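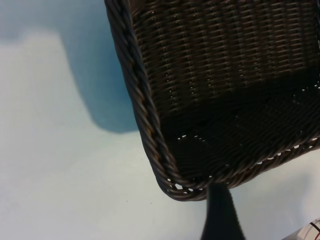 Yo le pondría una tela por dentro, porque por esos huequitos del tejido se cuela todo lo menudo, nos escribió Boateng en cuanto supo que queríamos usar cestas oscuras para el material de mesa. Le hicimos caso a medias, y con eso empiezo, que sé que en Grurex os gusta saber en qué se va cada euro de la ayuda.

Inicio | Proyectos | Informes | Colabora | Contacto

Informe de avance, abril. Taller Jodmont

Queridos amigos de Grurex:

Os debíamos noticias desde hace unas semanas y os pedimos disculpas, que entre una cosa y otra se nos ha ido el mes volando. La parte de ordenar la sala va bien, mejor de lo que temíamos cuando vaciamos el armario grande y no sabíamos ni por dónde meter mano. De la partida de mobiliario y orden llevamos gastados 955 euros, casi todo en cestas, estantes y las mesas blancas, que se limpian de una pasada y dan una claridad a la sala que se agradece mucho por la tarde.

Las cestas de mimbre han gustado (¡y eso que había quien prefería cajas con tapa!). Son oscuras, con el borde trenzado bien grueso, y encima de las mesas claras se ven desde cualquier silla, así que cada cual sabe dónde dejar las cosas al terminar. Hemos comprado doce y tenemos seis ya en uso; las demás esperan a que lleguen los estantes de Iline, que vienen con retraso.

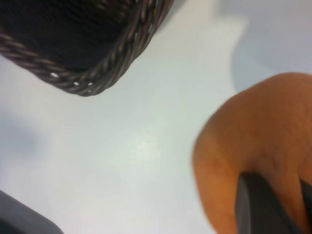
En cuanto a la tela, hemos forrado cuatro, las de los botones, los clips y demás cosas pequeñas. Las otras se quedan como están, para ovillos y trapos, que no se escapan por ningún lado. El fondo es tan oscuro que lo menudo se pierde de vista, y con un forro claro se encuentra enseguida; eso no lo habíamos pensado al comprarlas.

Nos queda por hacer el rincón de la ventana y poner etiquetas, que queremos en letra grande. El jueves por la tarde seguimos con ello y, si os viene bien pasaros, hay café. Las facturas van en sobre aparte, salvo la de los estantes, que la mandaremos cuando los tengamos montados.

Un abrazo muy fuerte de todo el taller Jodmont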